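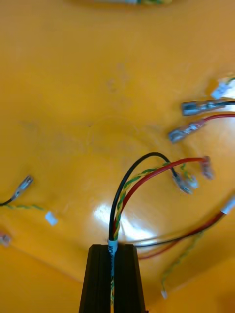 Cable handling cell, cell 2, Leltus building. Monthly safety inspection, October. The inspection covers the robot, the gripper, the orange tray and the space where the operator stands when loading. I ask the reader to remember that our parts are not stiff. A cable held between two fingers is a small part at the jaws, but above the white sleeve the wires open in wide loops, and the black one goes highest before it comes down to its spade connector. When we judge distances in this cell we must therefore judge from the wire ends and never from the fingers.

Inspected by: Othmane Zaki
Read and countersigned by: Houda Ait Ali
Start of inspection: 7.40, before the first shift took the cell

1. Guarding and access

1.1 Fence panels fixed, all screws present: YES
1.2 Door switch stops the robot when door is opened: YES
Comment: tested with the arm moving at low speed, then again at working speed. Stopped both times.
1.3 Distance from fence to nearest point of arm at full reach is 700 mm or more: YES
Comment: measured with the gripper only. Please see 3.4, because I am not satisfied with this method.
1.4 Floor inside the fence clear: NO
Comment: one empty box under the table. Removed by me.

2. Stopping and restarting

2.1 Emergency stop on the pendant works: YES
2.2 Emergency stop at loading side works: YES
2.3 After a stop, robot does not restart alone when the button is released: YES
2.4 Reset button cannot be reached from inside the fence: YES
Comment: I tried with a stretched arm. A taller colleague should try also, I am not a tall person.

3. Gripper and workpiece

3.1 Finger faces clean, no broken edge, no metal dust: YES
3.2 Grip force set to the value in the cell sheet: YES
Comment: value on the sheet is 11 N, same on the controller. The sheet is still the old print with the name Werton on top. Contents are good, the heading must be changed.
3.3 Cable is taken at or just under the sleeve, not on the open wires: YES
Comment: watched for one full tray.
3.4 Free wires stay inside the safe space during the whole movement: NOT DECIDED
Comment: the cell sheet gives 390 mm of height above the tray and was written for the Bensaid parts, which had short tails. The present cables have longer tails. I want the path measured again with a cable in the jaws, at slow speed.
3.5 Part stays in the grip when air or power is lost: YES
Comment: tested with air off. Power test was done by maintenance, I have only read their note.

4. Tray and loading

4.1 Tray sits against both stops: YES
4.2 Cables laid without crossing: PARTLY
Comment: wires of neighbouring cables come near each other and sometimes one lies over the other. If the robot lifts a cable with another one caught in it, the second falls on the floor or over the edge of the tray. Operators should arrange the tails by hand before they close the door. The rule is in the Tresturix instruction, page 4, but in small letters.
4.3 Operator can load without leaning over the arm: YES
4.4 Spade connectors not bent: YES
Comment: please use gloves also for this. The edges are thin and there was one small cut in the first aid book.
4.5 Lighting at tray: ACCEPTABLE
Comment: the surface is shiny and gives a strong reflection. It is not dangerous for the eyes, but it makes the sleeve harder to see when you check the grip from outside. Ask maintenance if the lamp can be turned a little.

5. Papers

5.1 Risk assessment available at the cell: YES
5.2 Risk assessment speaks about loose wire ends: NO
Comment: it speaks about crushing and impact only. Add whipping and catching.
5.3 Names of trained persons up to date: YES
5.4 Last inspection points closed: NO
Comment: point 122 (door hinge noise) is still open. The door closes well, I leave it as minor.

Result: cell may run. Points 3.4 and 5.2 to be closed before the speed is increased.

Remark from H. Ait Ali: agreed. For 1.3 and 3.4 please do one measurement for both, with the longest cable we have, and write the length next to the result. Until then the speed setting stays locked and the key is with me.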